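Budgeting for hand-held grippers: buy a second pair or more finger tips?

Skitanow forum > Equipment and purchasing
June 2025

retville_ops
We're planning our next order and I need to settle the split. The job is sorting small stuff into trays: bracelets, bead strands, thin chains. Right now we have one pair of hand-held grippers from Brannigan. I have money for either a second pair or a big box of spare finger tips plus a service plan. Tips are 96 a set, the service plan is 406 for the year. What would you do?

gearbox_lou
Second pair. If one unit goes down you're stuck until it comes back. Ours was gone most of August and we paid people to wait.

tallyho7
Disagree. Tips wear out long before the body does. We've done 121 hours on one body and are on our third set of tips. What are you picking up? It matters a lot for small items.

retville_ops
This kind of thing. Tangled beads on the right, sorted ones go in the tray. 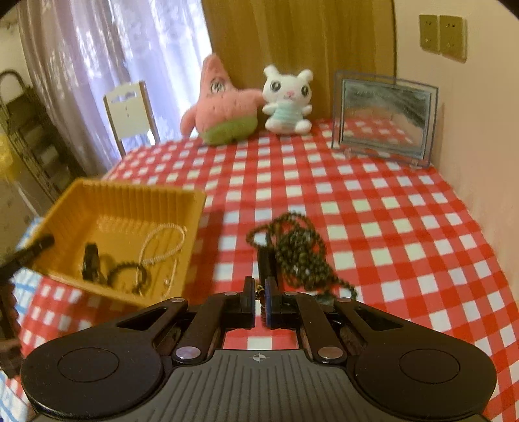 gearbox_lou
OK, that's finer work than I pictured. The piece between the tips is tiny. I'd still want a backup, but I see why tips are on your list.

tallyho7
Look at the heap behind it. Strands piled on each other like that will eat your time more than any breakdown. I'd price narrower tips before anything else. Flerninov sells some, but check the mount first — ours needed an adapter and it wasn't in the quote.

mk_bench
Skip the service plan. You can swap tips yourself with a small driver. Put that money toward the second pair and buy 2 sets of tips with what's left.

gearbox_lou
The plan covers the linkage too, not only the tips. Depends how handy your people are.

mk_bench
Pivot pins aren't hard either. We do ours in house.

retville_ops
Thanks. I'll ask Brannigan for a price on one body instead of a pair, and ask Flerninov about the adapter. If a single body is possible I'll drop the plan.

tallyho7
Ask about shipping as well. It was more than I expected on a single unit.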